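Glaze fit and the dishwasher: a conversation with the kiln manager at Userholm
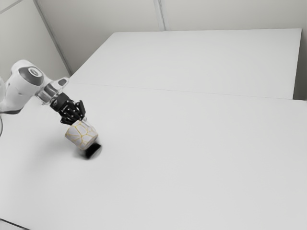
A white cup with thin yellow-gold lines, tilted on a pale grey tabletop. Render.

Userholm has produced tableware for the trade since it took over the former Nelell works. Its kiln manager trained in brick and moved to stoneware later. We spoke in the test room, mostly on the subject of crazing, the fine network of cracks that appears in a glaze under tension.

"People blame the glaze," he said. "Usually the body is underfired. It takes up moisture, it swells slightly, and the glaze can't follow."

The works tests each batch by heating sample cups in an oven and dropping them into cold water. The cycle is repeated with a larger temperature difference each time. Of 461 cups tested since May, 30 crazed before the final step. Most came from the lower shelves of one kiln, where the cones had shown a cold corner.

"We moved the burners and lengthened the soak. I would like another 100 cups through before I say it's fixed."

Metallic decoration is a separate matter. Lustre is applied over the fired glaze and fired again at a much lower temperature, so it sits on the surface and wears there. He does not recommend machine washing for any of it, whatever the customer has been told. Alkaline detergent does most of the damage, and a hot drying cycle does not help.

Seyoum, the current range, uses a glaze with more silica and less soda than its predecessor, Parnelel. The change lowered the expansion but made the glaze stiffer in the melt, and pinholes followed. A slower climb through the early part of the firing cleared most of them.

Asked what a small pottery without a test room should do, he suggested a domestic freezer and a kettle. "Freeze the cup overnight, stand it in the sink, pour in boiling water. Wear glasses. Then rub ink over it and look again in a week."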